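Mon 1 March

Worktable, surface and basket set

Moved the table off the wall this morning so both long sides can be reached. Floor there is bare concrete and not level. Two shims under the leg nearest the door, none elsewhere. Checked with the long level in both directions, fine along the length, a hair low toward the front across the width. Left it.

Green surface: old piece had a crease that would not press out, so Kenneth cut a new one from the Gedico roll. Roll end had a wavy edge and he trimmed that off first. The new piece does not cover the full width of the table. Bare wood stays exposed left and right, and I want it kept that way for clamping. Do not order wider material. Hugo asked again whether the wood should be oiled. No. Oil will migrate to the cloth items and we will be washing everything twice.

Frame: black metal rails back on after the surface was down. Doubled rails on the sides, single thin one at the back. Screws from the Prokov bag, short ones. The long ones in the same bag bottom out before the rail is tight, and I have put them in a separate jar marked LONG. One thread on the back rail is worn. Replacement hardware is with Sotomayor, expected in April.

Textiles. Covadonga brought the washed lot back in one sack, unsorted. Sorted by weight of fabric first, color second. Heavy items go on the shelf and stay there until the folding notes are redone. Light items folded in thirds lengthwise, then in half, fold edge facing out. Anything folded the other way round slides when the basket is lifted, as found on the previous set.

Weighed the light pile on the kitchen scale: 700 g. Basket alone was not weighed, the scale had gone back to the kitchen by then. To do.

Iron: setting 2, no steam. Steam left marks on the green fabric last time. Visitación thinks the marks came from the water and not the heat, which may be right, but I have no distilled water here to test it.

Basket order, bottom to top: pale green, yellow and orange, pink. Pink goes on last and is spread over most of the basket. The yellow and orange cloth should still show along the back and the right side. Some of the pale green visible at the far right is acceptable, I stopped trying to tuck it in. Basket at the back, centered. Plant to the left of it, near the back corner.

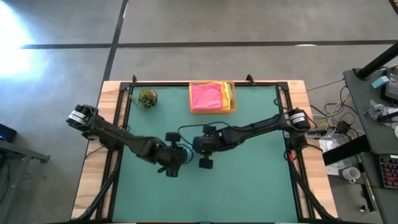
Demetrio wants the plant swapped for one of the Kerkeo ones with a tidier shape. I would keep this one. The trailing stems are a nuisance when wiping down, but the pot is heavy enough to stay put and the smaller Kerkeo pots tip if the surface is pulled. If it is changed, write the date on the inside of the cupboard door with the other changes.

Wiping down: lint roller on the green surface, dry cloth on the wood, nothing wet on either. Lift the pot to clean under it, do not drag. The roller sheets in the drawer are the wide type and leave a line where they overlap. Narrow ones are in the box under the sink, box 54 on the stock list.

Open items:
Weigh the basket empty.
Back rail thread, see above.
Redo the folding notes for heavy items (Covadonga).
Find out if the Gedico roll has enough left for one spare. Kenneth measured 100 cm on the roll but did not say whether that was before or after trimming the end.
Recheck level at the front after the table has stood for a week.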